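Two-Arm Handling, Session 3: Holding With One Hand, Working With the Other
Course notes by Sena Yakubu, Room 309

Welcome back, everybody! I promised I would write these up properly this time, so you can stop copying from the whiteboard and listen to each other for a change. Last session was all about moving one arm well. Now we put the two of them to work on the same object, and I think you'll find it a good deal harder than it sounds (I certainly did, my first year with the Pawlak exercises).

Think about how you open a jar at home. One hand holds the jar and the other does the clever part. We call the first one the holding arm and the second one the working arm, and every pair should decide which is which before anybody touches the controls. Say it out loud to your partner. I have watched two very bright people spend a whole practice slot both trying to be the working arm.

The holding arm closes first. Bring the fingers in slowly, stop when they touch, then add just a little more. A can is forgiving and a thin plastic box is not, so please don't carry your grip setting over from one to the other. Once the holding arm has its grip, leave it alone, however tempting it is to straighten things up.

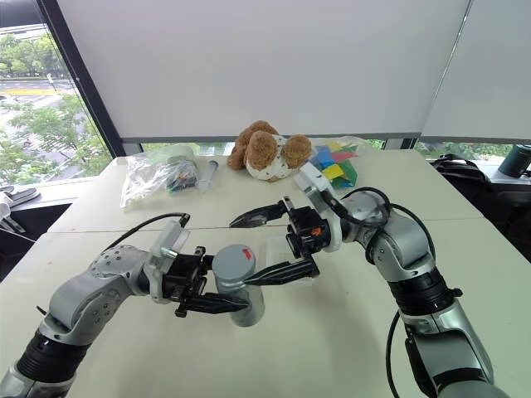
The working arm comes in open, and wider than you think you need. Most of the bumps I see come from fingers that were nearly closed on the way in and had no room for a small mistake. Approach from the side, pause a hand's width away, look at both wrists, and only then go on. Watch your cables too. A loop that hangs nicely at rest can pull tight when the wrist turns, and you will feel it as a sort of drag before you notice it with your eyes.

For practice, each pair does the Kimine drill: hold, approach, pause, back away, let go. Do it 23 times, please, and swap roles partway through. Roughly half of you will want to stop early once it feels easy, and I understand, but the later tries are the ones where your hands begin to trust each other. Write down every bump in your log, even the little ones. I don't take points off for bumps!

Delali Yakubu will be in the room for the open practice hours and is much more patient than I am about questions on the Bisel worksheet. Please finish parts 2 and 3 before we meet again, and read ahead on handing an object from one arm to the other. The Lolovero project teams will be picked in April, so start thinking about who you work well with.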